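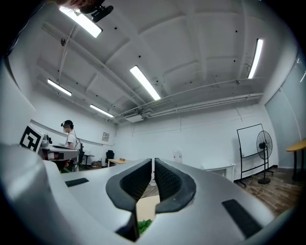

Relitz office, with the whiteboard and fan.

Progress report to the Preltano Fund
Lost trap retrieval and gear marking, Relitz and Collet harbors
Prepared by Agnese Sakalauskas, project lead
27th July

Sorry this is on the late side. Boat was out most of last week and I write these between trips. Shorter than the last one, budget notes at the end, call if anything is unclear.

Where we are

Retrieval is ahead of plan. Marking is behind. Data work is somewhere in the middle, more on that below.

Nine retrieval trips done this period out of the 10 we had down. The missing one was wind, twice, then the skipper had his engine out for a new seal and we let it go. Will add it to the next period if the fund has no objection. No extra cost, the fuel for it was never drawn.

130 traps up so far. Mostly the wire kind with the plastic coating, a fair number of the older netted ones off the Collet side, where the bottom is soft and things sink in and stay. Those take much longer. Grapnel slides right over them. We went back to dragging slower with the heavier chain and that helped, but it means fewer passes before the tide turns.

What was in them: crab, live and dead, small cod, a lot of wrasse, one eel. All live animals went back over the side after measuring. Per-trap records are in the spreadsheet sent with this. Please use the tab marked "clean", the other one has double entries from the second trip that I have not taken out yet.

Escape panels. This is the part I would like the fund to look at. Nearly every trap we brought up with a working panel was empty or close to it. The ones with the panel wired shut, or with the cotton twine swapped for nylon, were still fishing. We expected that, but it is good to have it from our own grounds and it has made more difference with the skippers than anything I have said at the dock. Two of them asked for twine the same afternoon.

Gear marking

Behind. Plain reason — the first batch of tags from Zuvo came with the wrong crimp and would not hold on the thicker line. Sent back. Replacement took most of the spring to come through. The new ones hold. I have had a few on my own test string at Relitz since they arrived and pulled hard on them, no slipping so far, though it has only been summer water and not much weather to speak of.

Seven boats signed up for marking, all small, all working inside the headland. We had hoped for more from Collet. The objections there have not changed from last year: worry that marked gear means somebody counting their gear, and worry about who sees the positions. Fair enough. I have told them in writing that positions stay with the project and only come out as blocks on a map, and that the harbor office gets no names. Would help a great deal if the fund could put the same thing in a short letter on its own paper. I can draft.

Tag reading at the dock is slow. The reader wants a dry tag and a steady hand and on a wet deck at the end of a day it gets neither. We are writing down numbers by hand and typing them in at the office. Works, but it eats an evening. Zuvo says a software update will fix part of it. Have asked for a date, none given.

Data

All trip sheets are typed up through the ninth trip. Positions checked against the plotter. There was an offset on the early trips, somebody had left the unit on a different chart datum, and I corrected those by hand. Corrected rows are in blue.

First map of where traps get lost is done in rough form. Two clear patches. One along the edge of the ferry lane, where lines get cut, no surprise. The other is north of the Collet marks, on rough ground, and none of us had a good explanation until a skipper mentioned that draggers cross there after dark when the weather pushes them in. So that is a gear conflict more than carelessness. Needs talking about with both groups in the room, and I would rather do that in the quiet season than now when everybody is tired and short with each other.

Have not started on the estimate of how much catch is lost to ghost traps over a year. The plan says it should be started. I want the extra trip in first, and I want to leave a few marked traps down in a known spot, unbaited, and haul them on a schedule so we have our own rate and dont have to borrow one from a different coast. Permit request for that is in. If it comes back in time the work runs through November.

Disposal

The old traps are stacked behind the ice house at Relitz. Pile is bigger than the harbor is happy with. Scrap dealer will take bare wire but not the coated stuff, and stripping the coating costs more than the wire is worth. Some of the traps in good shape went back to owners where there was a name still readable. The rest need a skip and a truck. Quote attached, it is higher than the line in the budget. See below.

Odor complaint from the houses up the hill, one, during the warm spell. We hosed the pile down and threw a tarp over it. No more since.

People

Same crew. Deckhand hours went over in the spring and under in the early summer, comes out even. The student placement ended as planned and the measuring data is better for it. No injuries. One cut hand, cleaned and taped on board, back at work the same trip. Logged anyway.

Safety gear checked at the start of the period. Life jackets are due for new cylinders before the fall and I have ordered them out of the small equipment line.

Money

Spending is under on fuel and tags, over on disposal, on track for boat hire. Detailed sheet attached. I am asking to move what is left in the fuel line over to disposal. That covers the truck and most of the skip. The rest I can find in printing, as we are not doing the second leaflet, the first one is still sitting in boxes.

No request for new money this time.

Next period

Make up the missed trip. Get the remaining tags onto gear before the traps come ashore, after that it is much harder to get hold of anyone. Haul schedule for the test traps, if permited. Sit down with the draggers. Finish the map so it can go on the wall at both harbors, with the blocks large enough that no one's spot is given away.

Needed from the fund:

Yes or no on moving the fuel money.
Letter to the Collet boats about positions.
Whether the retrieval trip can carry over.

The first is the urgent one, the truck is booked on hold and they will not keep it long. Attachments are the trip spreadsheet, the budget sheet, the disposal quote and the draft map. Map is not for sharing yet please.

Agnese Sakalauskas
Relitz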